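Skumside series 2: dialogue far too quiet against the music

Asked in TV & Streaming, Home viewing

Brindwood
I'm watching the second series of Skumside through the app on my television. Speech is barely audible, then the title music comes in at full blast. Series one was fine. Stereo speakers only, no soundbar. App is up to date.
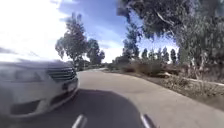
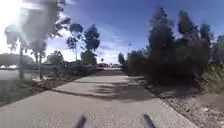 I have tried the "clear voice" setting on the television and it made the music worse. Other programmes in the same app play normally. Is this a fault in my set or in the way the series was mixed?

4 replies hidden by moderator

Echeverri
Most likely you are being sent the surround track and the television is folding it down to two speakers. Dialogue sits in the centre channel, and a poor fold-down leaves it too low.

Start an episode, open the audio menu and look for two English entries. Pick the one marked Stereo or 2.0. If there is only one, leave the app, go to the television's sound settings and change digital output from Auto to PCM. Restart the app afterwards; the change is not picked up during playback.

Turn "clear voice" off before testing. It lifts the band between 1,000 and 3,000 Hz, and the strings in the title music sit in the same place. If speech is still thin on the stereo track, try a small lift at 800 Hz in the equaliser.

Ondport
same here, series 2 is just badly mixed. I put the subtitles on.

Brindwood
There were two English tracks. Stereo fixed the speech. Titles are still loud but I can live with it. The setting goes back to surround at the start of each episode.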